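Ieuan Dafis
06/09/2021

1/ We finished the first full round of tests on the regrasp method last week. A few people asked what it does and whether it works, so here is the short version in a thread.

2/ The problem is picking things out of a container when the arm has to reach down past the rim. A policy trained on demonstrations will often close the fingers a little too early or a little off to one side, then lift anyway. From there it has no idea that it is holding nothing.

3/ The usual fix is more demonstrations. We had plenty already, and Dalia Vanags pointed out that almost all of them were clean. The person driving the arm was good at it and hardly ever missed, so the policy never saw a miss or what to do after one.

4/ So in July we changed how we collect. For one demonstration in every 5, the operator is told to stop short, close on air, back up a small amount and try again. We label the moment of the miss by hand. The rest of the episode is left as it is.

5/ The label trains a small second output that gives one number: how likely it is that the last grasp failed. When that number goes over a threshold, the arm backs up 11 cm along the path it came down and the policy starts again from there. We call the whole thing Flonby. The name means nothing.

6/ Backing up along the same path matters more than I expected. Our first version went straight up from wherever the hand was. With a tapered container that means catching the rim on the way out, and a bumped container has moved by the time you retry. 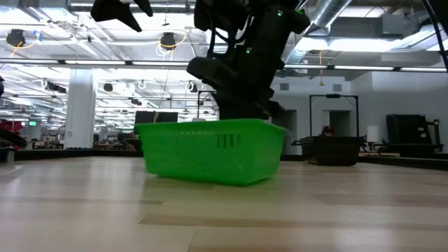
7/ Numbers. We ran 56 trials with the old policy and 56 with the new one, same start positions for both. The old policy failed 21 of them. The new one failed 11. Network size and training time were the same, and so was the total number of demonstrations.

8/ Of those 11, most were cases where the failure number never went up. The object was pinched by one corner, the policy believed it had a grasp, and the object dropped partway through the lift. Our labels only cover closing on air, so it makes sense that it misses these.

9/ The others were retries that repeated the same mistake. Back up, come down, miss in the same place. Mattes Meinecke is trying a small random offset on the second attempt. Too early to say if it helps.

10/ Things I would not claim from this. It is one arm and one lab, and we set the threshold on a separate set of objects that look a lot like the test ones. Enda Kavanagh wants to rerun it with softer items before we write it up, and I agree with her.

11/ Someone asked if you could skip the labels and use finger width instead. We tried. It works for thick objects. For thin ones, a good grasp and an empty grasp read nearly the same, and the arm backs away from things it is already holding.

12/ Someone else asked about the cost of collecting this way. Each demonstration with a planned miss takes longer, and the hand labeling is dull work. Diarmuid Ó Ceallaigh wrote a small tool that jumps to every gripper close, so you only have to mark yes or no. That cut it down a lot.

13/ We will put the labeling tool out first, then the data, then the training code once I have cleaned up the config files. The write-up comes after the soft item tests. If you have tried planned misses on a different task, I would like to hear what share of the data you used. We picked one in 5 without testing anything else.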